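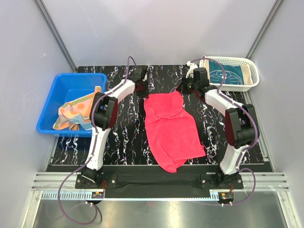 Do you need a separate cloth for every job in the house? I get by with two sorts, a microfibre towel for wiping and an old cotton one for anything greasy, and I've yet to find the job that wanted a third.

I say this having read far too much about cloths over the winter. It started when Maarja Rebane lent me a booklet from Narkier, who sell them in sets, one colour for the bathroom, one for glass, one for "general surfaces" and so on. My kitchen is mostly general surfaces. The booklet also says each towel is good for 1000 washes. I'd love to know who sat there and did them. Mine go in perhaps once a week, so I shall be very old before I can complain.

The colour business I half accept. I wouldn't want the loo cloth near the bread board, and if one of them is red then fine, that's easy to remember. But you can do the same with a knot in the corner or a different drawer.

What I don't accept is the folding. Fold it in half and half again, says the booklet, and use each face in turn. I tried this properly in April and by the third face I'd lost track of which was which, and I was wiping crumbs back over the bit I'd started with. Now I fold once and shake it out of the back door when it looks bad.

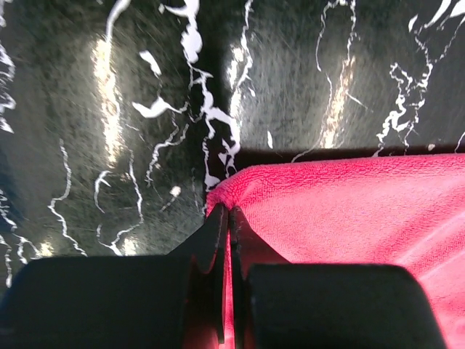

Filed under: Cloths and laundry

A pink-red microfibre towel on a black marble-look top is about as good as a towel will ever look, with those little fuzzy loops and a soft fold along the edge. I mention the top as well because I've been suspicious of that pattern for years. People say it hides everything. The white veins hide flour, I'll give them that, but the dark parts in between show every smear, and it takes me longer to be sure one is clean than it ever did with our old plain beige.

Picking a towel up by one corner is the bit of advice I did keep. Poul Kragh told me to do it when taking them out of the basket, so they drop open by themselves and you can fold from there. It works with thin ones. With a thick bath towel you just get a heavy thing hanging off your fingers.

Washing: 30 degrees, no softener. I was ready to argue about the softener too, but I did five with and five without and the softened ones pushed water about the sink instead of taking it up. So Narkier may have that one. They're still not selling me the glass cloth.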